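Drastia centre Aldo Donati held at airport over passport mix-up

Basketball fans in Zastuslow had a long and rather worrying Wednesday, with their much-loved centre Aldo Donati kept for hours at the Umuvier airport after border officers told him his passport had been cancelled. Donati, who left Rakena two years ago and has spoken up often about its government, was on his way home from a charity clinic for 44 kids.
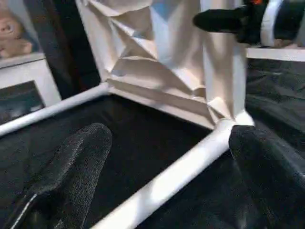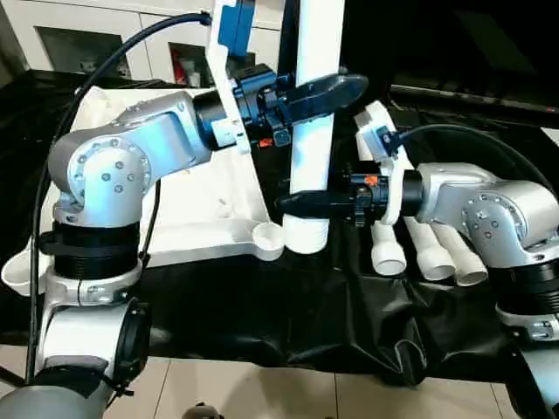 His coach at Drastia, Fulvio Martinelli, drove out to the airport himself and stayed until the big fellow was let through, a little after 9 p.m. "He was tired and hungry, and he still asked me how practice went," Martinelli said. A petition asking for new travel papers had 1,110 names by the next morning, and Donati is expected to play this weekend.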